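4.2 Reading the table before the work starts

Most studies of shared worktables begin once the table is covered with things. We wanted to know the surface first. A pale wooden top is a busy thing to look at when you give it a few minutes, and the people who sit at one every day turn out to be very good at finding their way around it. They put a cup down "by the wave" or slide a sheet of paper "up to where the lines bunch," and their neighbors know where to look. In the Etenow sessions this kind of talk came up so often that we gave it a code of its own, surface reference, and went back through the earlier Vondine transcripts to add it there too.

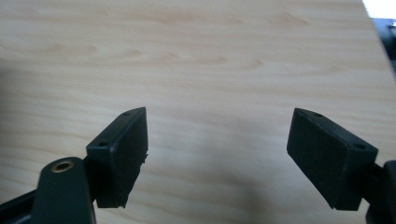 Page last changed: Mon 6 July

Figure 3. The bare tabletop, in three views. The first shows wavy grain with small oval knots and a soft shadow over the lower part of the wood.

Grain is the steadiest landmark a plain table has. It stays put when the chairs move, and it looks different from one end of a board to the other. Small knots were a favorite with our participants, who used them the way walkers use a church tower. Shadows were less useful. People did mention them, mostly to complain, and several tables were turned during the study to get better light across the top. We noted each turn on the session sheet, along with which long side faced the window afterward.

We were delighted by how fast the vocabulary settled. Each group worked at its table for 40 minutes, and in the Rinaldi group two words, "ripple" and "fan," were doing nearly all the work well before the session ended. The Mosance group preferred to trace the line they meant with a finger and say "this one." Both ways worked, and both are a pleasure to listen to on the recordings.

Marks are another matter. A light scuff or smudge has no reason to follow the grain, and a thin gray line crossing pale wood can catch the eye before any knot does. Our coding sheet therefore treats marks apart from grain, with three entries: where the mark lies, whether it crosses the lines of the wood, and whether its outline is open or closed. We left the cause blank on purpose. Pencil and scuff can look much alike on a satin finish.
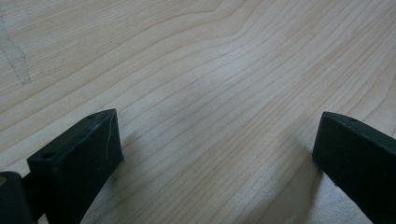 Should a table be sanded clean before a study of this kind?
Leave it as it is, wipe it with a dry cloth, and write down the marks you find, so that later talk about them can be matched to a place on the wood.

Viewing angle deserves a word as well. Seen from low down, a smooth finish picks up sheen, and the bright patches shift as the viewer leans. Two people on opposite sides may disagree about which part of the board is the pale part, and both be right from where they sit. The broad arch in the grain gave much less trouble. Participants called it a hill from one side and a bowl from the other, then laughed and agreed on "the curve."

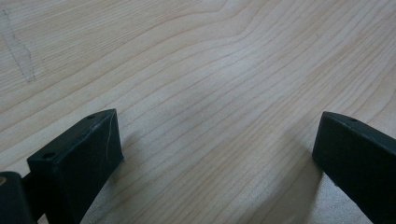 Once a name like that was shared, it tended to last. Groups that returned for a second session in December picked up their old words within the first few exchanges, even when the table had been turned in between. We had expected to coach them a little and had printed a sheet of suggested terms, which stayed in its folder. Section 4.3 takes up what happens to these names when paper, cups and tools begin to cover the wood.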